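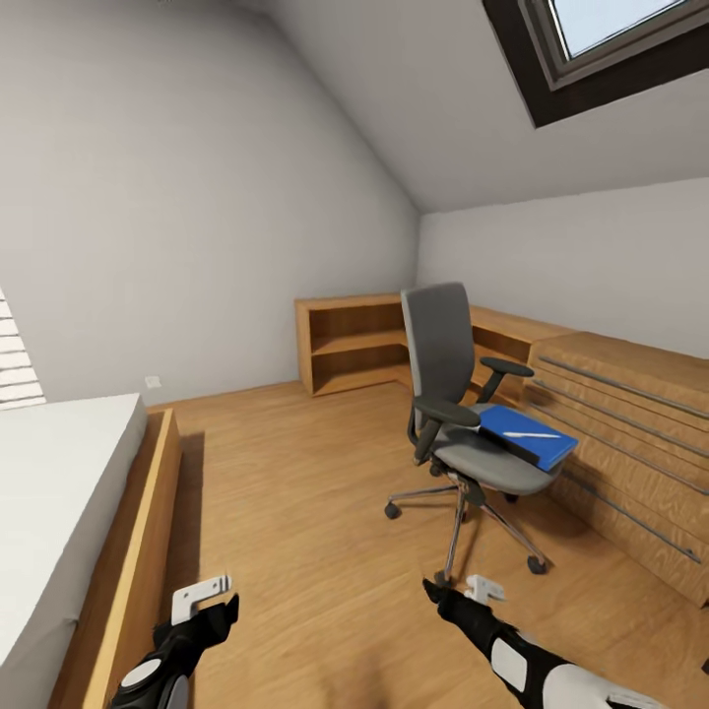 Duman Two-Arm Practice Kit, Club Edition

Last updated: March

The Club Edition is a simulation license and parts bundle for school robotics clubs entering the Judthorpe Household Task Challenge. Teams write and test their control code in rendered rooms, then run the same code on the bench arms.

Included

- Simulator license, one club, 12 months
- Two bench arms with grippers, unassembled
- Room pack: attic bedroom, kitchen, hallway
- Task files for the current Judthorpe rules
- Printed student workbook

The attic bedroom has a sloped ceiling, a low bed, a desk unit with drawers and an office chair with a blue folder and a pen on the seat. Object positions can be edited in the room file. Start positions for both arms are set in the same file.

Specifications

Bench arm reach: 463 mm
Shipping box length: 300 mm with arms folded
Supply: 12 V, adapter included
Part number: 172-C

Price: $249 per club per year for the license. Bench arms are quoted separately.

Teams already using the Brerkent controller board need firmware 2 or later. Older boards will connect but report only one arm. Reset the room file before each scored run; edited rooms are not accepted for Judthorpe practice scores.

3 comments | 17 shares

Related items
Brerkent Controller Board
Spare Gripper Pads, Pair
Clekthorpe Bench Clamp
Judthorpe Room Pack 2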